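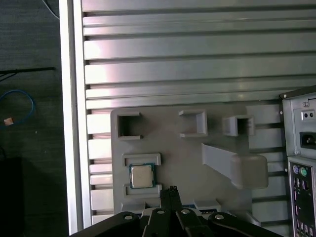 Ningsih Goh asks if the CPU can sit flat in its slot without glue. Yes, glue is never used in this kit. The two ledges hold the processor by its edges, and a small tilt is normal. If it moves too much when you touch the plate, print the lower ledge again with the other file (see Ledges).

Wemwood bench kit, README
Version 2, updated Friday, March 22, 2019

What it is

Wemwood is a set of printed parts and a parts table for practicing the inside work of a desktop computer: putting a processor in its place, taking it out, moving cables out of the way and putting them back. We made it for people who learn repair and who should not learn it on a customer's machine.

The package has drawings for the parts, the table with measures, and this text. It has no operating system images and no software for the computer. The computer is never switched on in our exercises.

What you need at the bench

A ribbed aluminum panel, or another flat base which accepts screws.
The fixture plate, printed in light gray. Other colors work also, but small dark parts are easier to see on gray.
A desktop case with its power supply left in place.
A practice board or a real motherboard that nobody needs anymore.
A CPU that you can afford to lose.

The fixture plate

The plate has rounded corners and stays on the panel during the whole exercise. The CPU goes on the left half, between the upper and lower ledge. Please put it with the metal lid up. Three square holders are along the upper side of the plate. They are not the same size, and the one on the right stands out like a short tube. Do not print them separately, they are part of the plate.

The long arm at the right goes past the edge of the plate. It is the weakest part in the set. In my first prints it broke two times when I lifted the plate by it. Lift the plate from the corners.

Ledges

There are two files for the lower ledge, ledge_normal and ledge_tight. Start with ledge_normal. If your printer makes the walls a little thick, the tight one will be too tight and you will scratch the green edge of the processor.

The practice board

The gray board is a copy of the general shape of a motherboard. It has a long slot and a raised square frame for the processor, with tabs standing up near it. It is good for the first lessons, when the students still press with too much force. It cannot teach you the feeling of real contacts, so please change to a real board later.
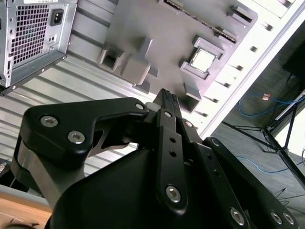

Behrouz Akbari would prefer to remove the power supply from the case before the first lesson, so that there is more space for the hands. I understand this, but we keep it in. In real repair it is almost always there, and the student has to learn how to come near the socket from the other side. The mains cable must be unplugged from the inlet during all exercises.

The parts table

The file parts.csv has 351 rows. One row is one measured feature, for example the width of a slot or the distance between two holes. From these, 208 rows were measured by two persons separately. A further 91 rows were measured by one person only and are marked "single" in the last column. The rows which are left come from the drawings and were never checked on a printed part. They are marked "drawing".

All lengths are in millimeters. An empty cell means we do not know. It does not mean zero.

Shahla Najafi did most of the measuring, and Cameron Pringle did the second round in September. When their values did not agree we kept both of them, in the columns value_a and value_b. Please do not use the average without looking at the part first.

Cables

Before the work on a real board, move the power wires to the side of the case and close them with a zip tie. Leave a wide loop. A sharp bend close to a connector pulls the contacts, and later you will look for a fault that you made yourself. The thin wires can go down between the case wall and the edge of the board.

Do not cut off the labels from the cables. Exercise 6 asks the student to read them.

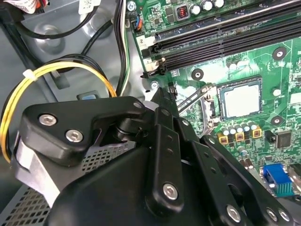
Power wires with a white zip tie, near the green motherboard.

Known problems

The drawing for the practice board has one tab missing near the socket frame. The printed part is correct.
In parts.csv the names "holder_mid" and "holder_middle" are the same holder.
Exercise 4 speaks about a drive screw that is not in the list of parts. Any short case screw will do.

Use and contact

You may print, change and share everything for teaching. If you sell printed sets, please write on the box that they are made from the Wemwood drawings. Corrections go to Niloufar Hashemi, with the row number and, if possible, the name of your printer material.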